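Can a machine put your stuff away yet?
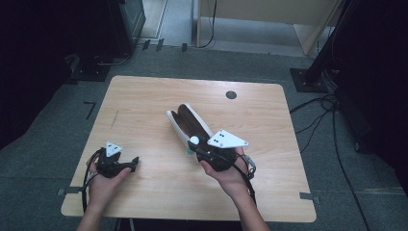 Two hand-held grippers over the table, the right one holding what looks like a brown case with white trim.

My sister asked me at Christmas when she could buy something to tidy the kids' rooms. I gave her a vague answer and felt bad about it, so I've spent a fair bit of time since then reading, asking questions and handling the gear myself. I worked in packaging for a long time before I started writing this blog, mostly on the maintenance side, and I have opinions about what machines are good at. Some of them have had to change.

Start with what already works. The line at Llorente, where I did my last few years, ran a carton erector that folded 300 boxes between jams on a good shift. It never got tired and it never got better. Give it a batch of board that had sat in a humid shed over summer and it would crush the lot. Every box had to be the same as the last one, and someone had to stand there and make sure of it.

A house is the other way round. Nothing is where it was yesterday. A glasses case can be open, shut, upside down or under a cushion, and a four-year-old can deal with all of those. Soft and hinged things are the worst. A mug keeps its shape when you pick it up. A leather pouch or a tea towel changes shape as soon as you touch it, and then the plan you had for it is out of date.

The approach getting most of the attention at the moment is to have people do the chores while holding the same sort of gripper the robot will use. You do the job, the movement gets recorded, and a great many of these recordings go into training. The white plates with the black dots are there for tracking, so the system knows where each gripper is and which way it's tilted.

I've had a go with a pair. The first thing you notice is how much you rely on your fingertips. With two stiff jaws in place of a hand, I couldn't feel whether I had a good hold of anything, so I squeezed too hard and watched too closely. Opening a zip took me longer than I'd like to print. Folding a face washer was all right after a few tries. Picking up a coin was hopeless, and I ended up dragging it to the edge of the table and catching it.

Aitana Campos, who used to run the test benches at Gititeck and now does contract work, told me beginners all do what I did. They try to copy their own hands. The good ones find a different way to do the job, one that suits jaws, and those recordings are the useful ones. She also said the second gripper matters more than people expect. A lot of housework is one hand holding a thing still while the other does something to it.

She sent me the log from a small trial she worked on in September. It covered 3511 attempts at one task, putting a flat item into a pouch and closing it, and 137 of those had to be thrown out before anyone looked at the results because the tracking had dropped out. I'm not going to quote the success rate as it isn't mine to publish. I'll say it was better than I expected and still well short of what I'd accept from a dishwasher.

That's the comparison I keep coming back to. A dishwasher does one chore, in a sealed box, with the dishes put where it wants them. We rearranged our kitchens and bought different plates to suit it. I suspect the first decent home robots will ask for the same sort of favour: tubs in fixed spots, labels facing out, no loose cables on the floor.

On the shop floor I think it comes sooner. Kitting and bagging at a place like Clitley is still done by hand, and there's a flat bench, decent light and a supervisor nearby when something drops. If a machine gets it wrong once an hour, somebody picks the part up and carries on. In a lounge room, that same mistake could be a broken lamp – or a scared dog.

So what I've told my sister is to keep the robot vacuum, which she likes, and buy a few more tubs. I'm hoping to visit the workshop at Ukton next, where they're trying towels and fitted sheets. I can't fold a fitted sheet myself, so I'll be taking notes.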